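Zurnovholm Allotment and Orchard Association
Minutes of the ordinary meeting held on 16th August in the upper hall, Bouzid Street

Present: chair, secretary, plot steward, water officer, orchard lead, nine plot holders.
Apologies: received from two plot holders and the hedge contractor.

1. Minutes of the previous meeting
The June minutes were agreed with one correction. In item 4, "north tank" should read "north tap". Signed by the chair.

2. Matters arising
2.1 The gate on the lower track has been rehung. The padlock code is unchanged.
2.2 The skip has been removed. Glass found in green waste will be raised under item 6.
2.3 The letter to the council on parking along Bouzid Street was sent. No reply to date. Secretary to write again.

3. Water
3.1 The water officer gave the meter reading for the quarter: 269 cubic metres across both supplies. The upper supply accounts for most of the rise on last year.
3.2 A joint on the pipe between plots 14 and 15 is weeping. A temporary clamp is in place. The meeting preferred a full replacement of that length before the autumn shut-off — a second clamp was discussed and not supported.
3.3 Hosepipes remain permitted before 9 am and after 6 pm. Unattended sprinklers are not permitted at any time. Two plot holders asked that this be put on the noticeboard in larger type. Agreed.
Action: water officer to obtain a price from Surnero for the pipe and fittings.

4. Finance
4.1 Balance in the current account stands at £1,701. All rents are in except one, which is being paid in instalments by arrangement.
4.2 A sum of £400 was set aside for the pipe work in item 3. Any cost above this to come back to the next meeting.
4.3 The insurance renewal was approved without change to the cover.

5. Soft fruit beds
5.1 The orchard lead reported that the Atero bed cropped early and finished early. Vine weevil was found in the two end rows. The affected plants have been lifted and burned.
5.2 Runners are to be pegged into pots this month and planted out in fresh ground. The old bed will be rested from strawberries and sown with a green manure.
5.3 Netting was discussed at length. The present net sags between hoops and birds feed through it. It was agreed to add hoops at half the current spacing and to weigh the edges down with timber.
5.4 Plot holders wanting spare runners should add their plot number to the list in the shed. Limit of six per plot. 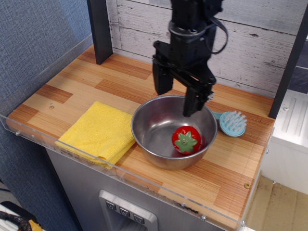 Item 5: strawberry (toy) in a metal bowl.

6. Green waste
Glass and wire have again been found in the shared heap. The plot steward proposed closing the heap for a month. Put to the vote and lost. A sign listing what may be left there will be fixed to the front board.
Action: plot steward.

7. Any other business
7.1 The shed roof felt has lifted on the west side. To be tacked down before the next meeting.
7.2 A request to keep hens on plot 31 was deferred until the tenancy rules have been checked.

Meeting closed at 8.50 pm.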